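Serkumwood Assembly Table, Large

Workshop Furniture – Benches and Tables – Product Code 3323

The Serkumwood Assembly Table is supplied by Alexiou to training workshops, repair rooms and college laboratories where small and medium mechanical parts are put together or taken apart by hand. It is intended for seated or standing work and may be used from all four sides.

The table is offered as a single size. Institutions that require a smaller surface are referred to the Jata range, which shares the same legs and feet.

Top

The top is plain, without printed lines, slots or fixed stops. It is finished in a muted greenish-beige, chosen after trials at the Wukuncombe training centre, where instructors asked for a colour against which bare metal could be picked out easily under ceiling lights. The surface has a low sheen. The edges are rounded on the upper side and sealed on the lower.

Parts may be laid directly on the top. Heavy items should be lowered and not dropped, and should not be dragged across the surface. A loose mat is recommended for work with castings that have unfinished edges.

Load

The top will carry up to 200 kg, provided that the weight is spread across the surface. Where a vice or press is to be fitted, the purchaser should ask for the strengthened underframe when placing the order, as it cannot be added afterwards.

Placing the Table

The floor should be level. Each foot can be turned by hand to take up small differences in height. If the table is to stand in front of a panelled wall, a gap should be left behind it so that the rear feet can be reached and the panels cleaned.

Two people are needed to lift the table. It must be lifted by the frame, never by the top.

Typical Use

The table is suited to work on round metal parts such as hubs, discs and toothed rings, which are often compared side by side before fitting. The open surface leaves room for two such parts to be placed together at the centre, with space on either side for tools and trays. 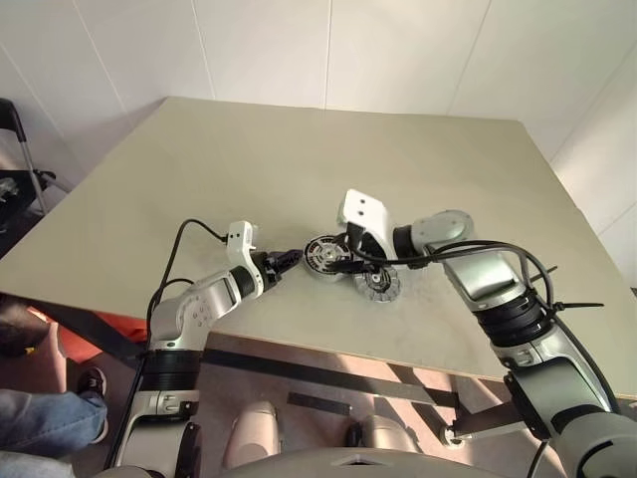

Cleaning and Care

Wipe the top with a soft cloth, warm water and a little mild soap. Oil and grease should be removed at the end of each working day – marks left for longer may need a second cleaning. Do not use scouring powder, wire wool or paint thinner. The bolts of the underframe should be checked for tightness every May, and after any move to another room.

Delivery and Fitting

Tables are delivered flat, with the top wrapped separately. The normal delivery time is 14 working days from receipt of a signed order. Fitting by Alexiou staff can be arranged at extra cost and includes removal of the packing.

Damage in transit must be reported in writing before the table is put into use.

Orders and Enquiries

Orders from schools and colleges: Athina Papadakis, Institutional Sales
Spare feet, bolts and replacement tops: Periklis Katsaros, Parts Desk, extension 665

Page last revised December 10, 2019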